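Report of a Visit to the Cedis Teleoperation Laboratory, Sullavcombe
September 11, 2023

Purpose of the visit

The Hladun Training Trust sent a party of eight to the Cedis laboratory at Sullavcombe to learn how robots are taught manual tasks by demonstration. The Trust runs courses for adults returning to work in packing, light assembly and kitchen trades, and several partner employers have asked whether future trainees should expect to work beside such machines, or to operate them from a distance. The visit lasted one full working day. This report is addressed to the Trust's board and to the course leads who could not attend.

Arrangements on the day

The party was received at the side entrance, as the main doors were closed for repaving. Badges were issued and a short safety talk was given. Visitors were asked to keep behind the yellow floor line whenever an arm was powered, to leave bags in the lockers, and to put no questions to an operator during a recording. The last request was explained at some length. An operator who turns to answer a visitor will usually move a hand as well, and the recording then has to be thrown away.

The laboratory occupies the upper floor of a former county library annex. Cedis has held the lease for four years. Two of the rooms are given over to recording and a third to the storage of props, which are kept on open shelves in labeled trays.

Guiding the arm by hand

The morning was spent on the older of the two methods. The operator stands beside the arm, takes hold of it above the wrist and moves it through the task while the joints are free. The arm records its own positions and can then repeat the path. The task shown was the transfer of wooden pegs from a tray to a board.

Members of the party were each allowed one attempt. The arm was heavier to steer than most had expected, and the common fault was to pull it along in short tugs. The staff advised walking with the arm and keeping the elbow close to the body. Two of our course leads remarked that the same advice is given to trainees learning to use a floor polisher.

The drawback of the method was stated plainly by our hosts. The operator's own body stands in the work area and appears in the camera recordings, and the fingers of a jointed hand cannot easily be placed one by one while a second hand is steering the arm. For these reasons Cedis now uses hand guiding mainly for simple grippers and for teaching new staff how the joints move.

Remote control with the jointed hand

After lunch the party moved to the second recording room. The operator sits at a desk and wears a glove and a headset. The glove passes the bend of each finger to the robot hand, and the headset shows the view from a small camera fixed near the robot's wrist. A piece of software named Haker pairs the glove readings with the camera pictures and stores them together, so that each moment of the demonstration has both a movement and a view.

Each session opens with a fixed set of poses. The fingers are raised and held, then closed one after another, and the operator compares what is felt in the glove with what is seen in the headset. The wrist camera gives a wide and strongly bent view of the room, in which straight lines at the window bow and ripple. New operators are given time to get used to it before any task is attempted.

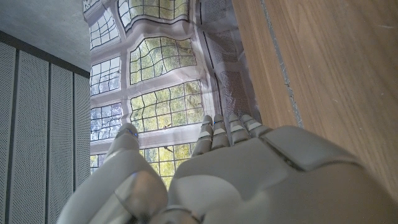

Wrist camera view, jointed hand with fingers raised. Source: Cedis, Sullavcombe.

The thumb was discussed more than any other part. A person wearing the glove tends to hold the thumb slightly away from the palm when at rest, and the robot hand copies this. If the habit is not corrected, the hand arrives at small objects too wide open and knocks them over. Operators are taught to bring the thumb in before the hand travels.

The demonstration task was the folding of a cloth napkin. The first recording was stopped by the operator, who judged that the grip had been taken too far from the corner. The second was kept. The party was told that 58 recordings of this task had been accepted since the start of September, and that the full library held 878 across all tasks.

Matters raised in discussion

The course leads asked what sort of person makes a good operator. The answer was that patience and steady habits counted for more than technical training, and that former sewing machinists had done well. Shifts at the glove are limited to short periods with rest between, as the headset tires the eyes.

A question was also put about the ownership of recordings. Cedis replied that operators sign a consent form on joining, and a blank copy has been supplied to the Trust. The board may wish to have it read by our legal adviser before any trainee placement is considered.

Recommendations

It is recommended that the Trust accept the offer of a second visit for trainees, limited to 4 at a time, and that a short unit on remote operation be drafted for the packing course. Travel costs for the visit are set out in the attached sheet.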